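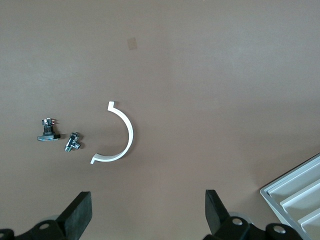
1. 課題の背景

本報告は、工作実習室に蓄積した未分類の小型部品を対象とする整理課題「Emus」の実施内容をまとめたものである。実習室の部品は、購入時の袋や箱に入ったまま棚に置かれるものと、分解実習や試作の後に回収されるものに大別される。前者は納品書と対応づけられるが、後者は回収箱に一括して投入されるため、品名も数量も記録に残らない。

回収箱の中身は、配管部品、電気部品、固定金具、締結部品が混在した状態であった。必要な部品が箱の中にあっても探し出せず、同じものを再購入する例が前年度の購入記録から確認されている。課題の目的は、回収箱の部品を種類別に分け、現物を知らない利用者でも所在を特定できる収納表記を定めることである。

報告書提出日 2019年10月15日

2. 対象と範囲

対象は、実習室北側の棚に置かれた回収箱の内容物とした。着手前に重量から推定した総数は約1000個である。このうち、ねじ、ナット、座金は既存の仕分け棚があるため、そちらへ戻すのみとし、新たな分類は設けていない。電池、薬品の付着が疑われるもの、刃物は対象外とし、実習室の規定に従って担当教員に引き渡した。

最終的に分類表へ登録した部品は932個である。推定総数との差には、対象外としたもの、破損により廃棄したもの、および推定誤差が含まれる。廃棄数は別に集計していないため、差の内訳は示せない。

3. 使用した設備と備品

作業は実習室の作業机で行った。天板は褐色がかった艶のない平滑面で、柄がない。当初は白い作業用シートを敷く計画であったが、白色の樹脂部品が見分けにくいことが予備作業で分かり、天板に直接部品を並べる方法に改めた。銀色の金属部品についても、この天板の上では輪郭の確認に支障がなかった。

収納にはVullivitz製の引き出し式部品箱を用いた。引き出しは20個で、仕切り板の位置を変更できる。表記ラベルの作成には実習室備え付けのラベル印刷機を使用し、分類表は表計算ソフトで作成した。寸法測定にはノギスとねじピッチゲージを用いた。

4. 分類の方法

4.1 分類項目の設定

分類の第一段階では、部品を用途ではなく形状と接続部の特徴で分けることとした。回収品は元の装置から外されており、用途を確定できないものが多いためである。第一段階の区分は次のとおりとした。

A 配管・継手類
B 固定金具・ブラケット類
C スイッチ・操作部品類
D コネクタ・配線部品類
E 軸・歯車・機構部品類
F 判別保留

第二段階では、各区分の中を材質で分けた。材質は外観と磁石への反応、必要に応じて重量から判断した。外観だけで断定できない場合は「金属」「樹脂」の水準にとどめ、合金名や樹脂名は記入しない。めっきの種類も同様で、表面が銀色であることのみを記録した。

第三段階では代表寸法を記録した。配管・継手類はねじの外径とピッチ、固定金具類は取り付け部の間隔、スイッチ類は操作部を除く本体の幅を代表寸法とした。

4.2 並べ置きによる比較

回収箱から取り出した部品は、同時に多数を広げず、机の上に少数ずつ間隔をあけて並べた。互いに異なる区分の部品を横に並べると、どの特徴で区分しているかを作業者間で確認しやすい。冒頭の写真の白い樹脂製の半円形ブラケット、金属の管継手、押しボタンスイッチは、それぞれ区分B、A、Cに対応する。

作業は2名で行い、一方が区分を口頭で示し、他方が分類表に入力した。区分について意見が一致しない部品は、その場で結論を出さずにFへ入れ、週末の見直しでまとめて検討した。

4.3 品名の付け方

品名は「形状＋材質＋種別」の順で記載する。上記のブラケットの場合、「半円形・樹脂・ブラケット」となる。この部品は半円状に曲がった帯の両端に平らな張り出しがあり、管を固定するクランプの片側に似ている。しかし、対になる部品も元の装置も特定できなかったため、品名に「管用」の語は含めず、備考欄に「管クランプ片側の可能性」と記した。

継手については、接続口の数と向きを品名の先頭に置く案も検討した。この案では、T形と曲がり形が混在する場合に検索が容易になる。一方、置いた向きによって接続口の一部が隠れ、見落としが生じた。そのため、接続口の数は必ず手に取って全周を確認してから入力することとし、未確認の段階では単に「管継手」と登録した。

5. 収納と表記

引き出しの割り当ては、登録数ではなく部品の占有体積をもとに決めた。登録数が最も多い区分はDであったが、個々の部品が小さく、引き出しの使用数はBより少ない。Bは形状が不規則で重ねられないため、仕切りを外した引き出しを割り当てた。

ラベルには区分記号、品名、代表寸法を印刷した。当初は品名のみとしたが、同じ形でねじ寸法だけが異なる継手が同一の引き出しに戻される誤りが続き、寸法の併記に変更した。ラベルの文字の大きさは、棚の前に立った位置から読めることを条件に決めた。

スイッチ類は端子の曲がりを防ぐため、仕切りごとに1種類とし、上に他の部品を置かない。金属の継手と樹脂のブラケットは、樹脂の表面に傷がつくことを避けて同じ引き出しに入れないこととした。

6. 結果

6.1 登録状況

区分Fに最後まで残った部品は、形状の記録と写真のみを分類表に付し、専用の引き出しに収めた。Fに残った部品の多くは、破断などにより全体の形が分からないものであった。見直しで他の区分に移した部品では、CからDへの移動が目立つ。小型の操作部品の一部が、端子の形だけを見てコネクタと似た扱いを受けていたことによる。

6.2 探索時間の確認

表記の効果を確かめるため、課題に参加していない実習生に部品名を示し、現物を取り出すまでの時間を測った。整理前の回収箱では、制限時間内に見つからない試行が過半を占めた。整理後は、すべての試行で制限時間内に取り出すことができた。ただし、指定した部品は作業者側が選んだものであり、区分Fの部品を含んでいない。試行の順序も固定していたため、慣れの影響は除去できていない。

6.3 表記の読み違い

試行中に、「ブラケット」と「クランプ」を別の区分と解釈し、Bの引き出しを開けなかった例があった。分類表の用語と、実習生が授業で習う用語が一致していないことが原因と考えられる。対策として、Bのラベルに「ブラケット・クランプ・受け金具」と併記した。

7. 考察

形状を第一基準とした分類は、用途不明の回収品には適していた。反面、部品を使う側は用途から探す場合が多く、「配管を壁に固定するもの」のような要求に対しては、AとBの両方を調べる必要がある。分類表に用途の候補欄を設ければ検索はできるが、現状では備考欄への自由記述にとどまっており、表現の揺れがある。

比較のため、近隣の共同工房Evbridgeで採用されている用途別の棚配置を見学した。同工房では部品がほぼすべて新品で、購入時に用途が決まっている。回収品が中心の本実習室にそのまま適用することは難しいと判断した。ただし、棚の端に返却待ちの浅い受け皿を置く方法は導入可能であり、9月の見直し作業から採り入れた。返却者が区分を判断できない部品は受け皿に置き、週ごとに担当者が登録する。

材質の判定には限界がある。樹脂部品は白色というだけでは種類を区別できず、耐熱性が必要な用途への再使用は認められない。金属継手も、外観からは耐圧性能や内部の劣化を確認できない。分類表には「再使用時要確認」の欄を設け、A区分の全部品に印を付けた。

8. 残された作業

分類表の検索画面は、後継課題「Rajan」で作成する予定である。現在の表は実習室の共用端末でのみ開くことができ、棚の前では閲覧できない。印刷した一覧を棚の側面に掲示しているが、更新のたびに差し替えが必要である。

ほかに次の項目が未完了である。

・区分Dの配線部品のうち、極数が未記入のものへの追記
・区分Eの軸径の再測定（ノギスの零点確認前に測定した分）
・用途候補欄の語彙の統一
・引き出し下段のラベルの貼り直し

下段のラベルは、引き出しの取っ手と重なる位置に貼ったため、手が触れて端が浮いている。貼り直しの際は取っ手の上側に位置を移し、上段も同じ位置にそろえる。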